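Running a shared kitchen on one small refrigerator
11/30/25

The kitchen on the ground floor at Steltham has one refrigerator, and it is a small one. The woman who looks after it asked that her name be left out of this piece, mostly so that people in the building don't start sending her questions about their lunches. She has looked after the room since February. Before that she worked in the supply office at Hamthorpe, where the kitchen was larger and, by her account, dirtier.

We met at lunchtime and talked standing up. She had a dishcloth over her shoulder for most of the hour.

I asked first about the refrigerator, which sits up off the floor on blocks.

"It was on the floor when I came," she said. "You had to get down on your knees to see the bottom. I asked for a stand and the stand was going to cost too much, so we put it on wood. It's been fine. You can get a mop up close to it."

The refrigerator is used by people from three offices, and she said the hardest part of the job was getting them to agree on what a covered dish is. Some brought bowls with a plate on top. Some brought bowls with nothing on top. Her rule now is that anything without its own lid gets plastic wrap, and the wrap gets taped.

"Plastic wrap by itself lets go when it gets cold," she said. "At home you don't notice, you eat the thing the same night. In a building it sits there two days and someone moves it to get at their own food. So I say tape it. Two strips, crossed over the top. If you only do one strip the sides come up."

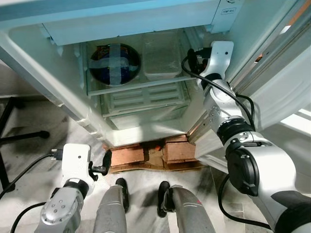

A wrapped and taped bowl beside a lidded container on the glass shelf of the Steltham refrigerator.

She doesn't like people to stack things on the glass shelf. Bowls go next to boxes, and if there is no room next to the box, the bowl's owner has to come and find her. She said this happens less than people expect.

"When people can see the whole shelf they take their things home," she said. "When it's stacked, whatever is on the bottom stays there. I found a container of rice at Hamthorpe once that had been there since before the office moved floors."

The drawer at the bottom is for fruit and vegetables. She used to let people put drinks in it and stopped, after a carton leaked and the slats had to be cleaned with a bottle brush. I asked whether anyone had complained about that. She said yes, one person, for a week.

Her cleaning routine is simple. She empties the refrigerator, wipes the shelf and the drawer with warm water and a little baking soda, dries them with a towel, and puts everything back. It takes her 40 minutes if she does the door gasket too. She does the gasket with a soft toothbrush.

"I don't use anything with a smell," she said. "People think lemon smells clean. Then their butter smells like lemon."

The food that comes out during cleaning has to go somewhere, and this is where the tables come in. She has plastic ones, the molded kind that people buy for patios. She ordered the first from Berisha, a catalog company that sells mainly to schools, and she still remembers the order number, 1612, because she had to read it over the phone so many times before the table arrived. The delivery went to the wrong building twice.

I asked why plastic. She said the kitchen used to have a wooden table with a cloth on it, and the cloth was always wet.

"With this you wipe it and you walk away," she said. "The pattern does hold crumbs, I'll give you that. You have to wipe along the grooves. If you go across them you just push the crumbs in. But nothing soaks in, and one person can carry it."

Things are set out on the table in a line when she sorts them. Bottles go together, most of them upright, caps on. She checks each cap by hand and wipes the neck of the bottle before it goes back.

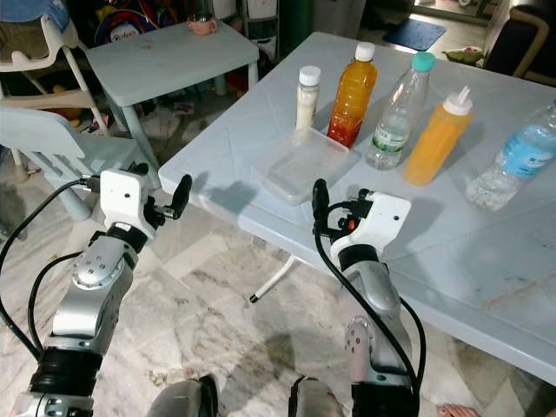 Drinks are the part of the job she has the most opinions about. She would like everyone to buy smaller bottles. A big bottle of juice gets opened for one glass, she said, and then it stands in the door until the person who bought it has forgotten buying it. She keeps a marker in the drawer by the sink and asks people to write the day they opened a bottle on the cap. Most do it now. The ones who don't get a note.

"The note just says, is this yours," she said. "It doesn't say anything else. I tried longer notes at Hamthorpe and people wrote answers on them."

She also pays attention to what settles. Some juices and dressings separate if they stand, and she gets asked whether that means they have gone bad. Her answer is to read the label and then shake it. If the label says to shake before serving, separation is expected. If the bottle is swollen or the cap hisses when it shouldn't, she pours it out and rinses the bottle, whatever the date says.

I asked how long a cold item can stay out while she is cleaning. She gives herself 30 minutes for anything with milk, meat or eggs in it, and those go back on the shelf first, or into a cooler if the shelf isn't dry. Whole fruit can wait. She said she has never liked doing the job in summer and saves the gasket for cooler weeks.

Cups are a separate problem. The building bought a set of matching white mugs some years ago and almost all of them have gone up to people's desks. She has stopped asking for them back. What the kitchen has now is whatever people leave, and she prefers light plastic cups because they can be dropped.

She likes to keep two surfaces going when she works, one for food and one for everything else. Cups, sponges and lids stay off the food table. She said the arrangement came from her sister-in-law's bakery in Bimside, where she helped out on weekends before she ever worked in an office.

"They had a bench for dough and a bench for tools, and if you put your coffee on the dough bench you heard about it," she said. "I'm not that strict. But a cup someone drank from shouldn't be standing next to an open box of salad."
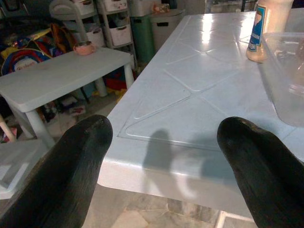

Clear containers are the one thing she has bought with the kitchen's own money. She got tired of opening lids to find out what was inside. She wanted square corners, too, since round tubs waste the space between them. The lids were sold separately and she bought a few extra, which she keeps on top of the cabinet in a paper bag.

She was less sure about glass. Glass containers wash up better and don't stain from tomato sauce, but they are heavy, and she worries about the shelf. For now people can bring their own glass if they put it at the back.

There was some talk last winter about replacing the refrigerator with a full-size one. A floor plan went around the offices with the new unit drawn in where the coat hooks are. She looked at it and said she would rather have a second small one.

"If it's bigger they'll fill it," she said. "Then it's the same refrigerator, only I need a stool. With two small ones I could empty one into the other while I wash it. I wouldn't need to hurry with the milk."

The plan has been put off. According to the building's own maintenance sheet, which is taped inside the cupboard door, the kitchen isn't due for a full refit until 2042. She showed me the sheet and said she assumed it was a typing mistake, but that she had asked and been told it was correct.

I asked what advice she would give to someone taking over a shared kitchen somewhere else. She thought about it while she rinsed out the dishcloth.

"Empty it the first day," she said. "All of it, on a table, before you make any rules. You don't know what rules you need until you've seen what's in there. I made a list of rules at Hamthorpe before I opened the door and half of them were about things people didn't do."

She would also buy the tape herself. When she asked the offices to supply it she got packing tape, which is too strong and pulls the wrap off with it, and then masking tape, which fell off in the cold. She has now settled on an ordinary matte office tape and keeps two rolls, one in the drawer with the marker and one in her coat.

Someone came in at this point to ask if there was room on the shelf for a pie. She asked how big it was, and went over to look.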